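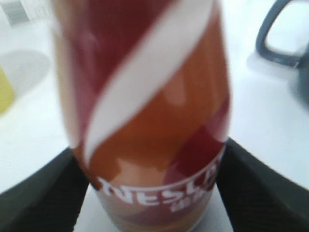
Can I bring my own drinks into a Brinon home game?

Kieran Treloar
May 15, 2022
We have four seats in section 11 for the last homestand, our first time at the new Clullside park. The old place let you carry in a soft cooler. The ticket email only says "see gate policy" and the link is dead. Does anyone know what they allow now? My dad is diabetic, so he needs some things with him.

Amanuel Tekleab
I have a half-season plan in row 3 of the upper level. Sealed plastic water bottles are fine, one per person. No cans and no glass at any gate.

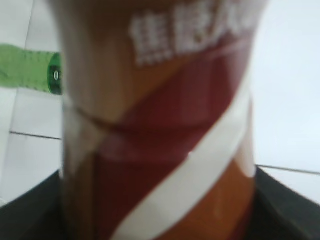

Soft bags are okay if they fit under the seat. For your dad, go to the Delorme Street gate and tell them it's medical. They looked in my wife's bag and waved us through. Parking in the Briltent lot fills up an hour before first pitch, so come early if he can't walk far.

Lợi Quan
they took my coffee at the gate in april. you can get a refill inside if you buy the souvenir cup, stand behind 342 i think 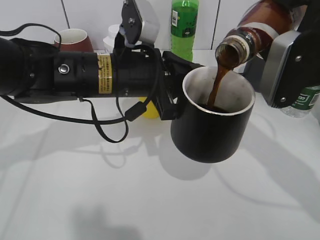 Black mug held at the side by a gripper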